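4. Setting Up the Surtitle Display

Applies to the Plulance surtitle unit as installed at the Haworth and Ranstead stages. Operators on tour with the Lastberg control desk should also read Section 6.

4.1 Before the audience is admitted

1. Switch on the display and wait until the green light is steady.

2. Enter the unit code, 1451, on the control desk and press Confirm.

3. Load the script file for the evening. The number of cues shown must match the number printed on the stage manager's copy.

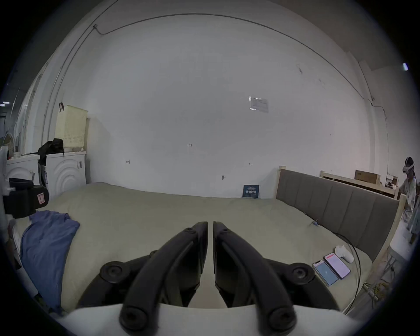
4. Run the first 20 cues without sound and check each line from the rear row of the stalls.

CAUTION: Do not adjust the hanging bracket while the display is switched on.

4.2 During the performance

1. Set the desk to Manual. Automatic timing is not suitable for spoken theater, as actors may pause or skip lines.

2. Advance each title as the actor begins to speak. If a line is dropped, press Blank and hold until the text and the stage agree again.
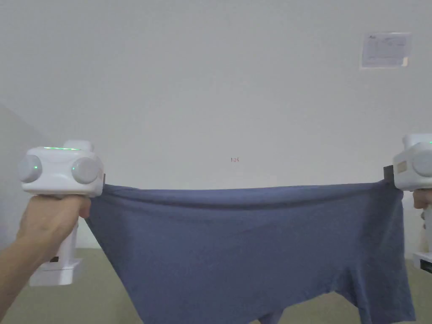

3. At the interval, press Hold. The display goes dark and the current cue is kept in memory.

NOTE: Hold is released after 20 minutes. For a longer interval, press Hold a second time.

4. After the curtain call, save the cue log before switching off. Logs from productions given in two languages must be saved once for each language.

If the desk shows fault 1818, see Section 9.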